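The Snack Run

By the middle of July the Flandbridge robotics club had stopped arguing about the name, which had eaten up three whole meetings, and settled down to argue about soda. The arm was called Vatetti now. Its job at the Lultska meet would be to clear a table of snacks the way a good aunt does after company leaves, drinks first, and Elmarie Visser had been practicing with it since supper. 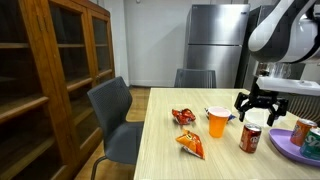

Xolani Sibiya thought they ought to start with the chips, because a bag would forgive you and a can never would, and besides, the judges gave the same points for either. Elmarie said she had heard him the first time. She was fond of Xolani, but he had a way of giving advice like a man salting somebody else's soup.

So cans it was. She had 2723 lines of code, a good many of them written by Dela Ofori before he went off to his summer job at Le Roux, and Dela's notes in the margins were cheerful and no help at all ("should be fine!").

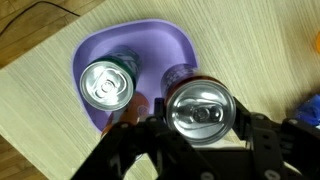 Elmarie had learned to worry most about the letting go. Picking up was a matter of nerve, she felt, but putting down took manners, and manners were hard to type. She leaned in until her nose was nearly in the way and studied the dark red can between the black fingers, tipped over with its silver top showing and the green one lying beside it in the purple dish, and she thought of her grandmother setting eggs in a bowl — never dropping them, always sort of introducing them to each other. How did you write that down for a machine? She tried a smaller number for the speed, and then one smaller still, and Nazmiye Tokgöz, who had the stopwatch, sighed through her nose.

"We get 28 minutes for the whole table," said Nazmiye.

"Then we'll be polite for 28 minutes," said Elmarie, and asked her to set everything out again, please, from the top.

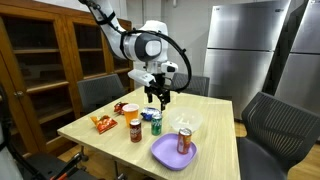

Vatetti over the snack table, fingers open.

Nazmiye put her thumb on the stopwatch. Xolani, still on the side of the chips, pulled his chair closer anyway, and Elmarie pressed the key.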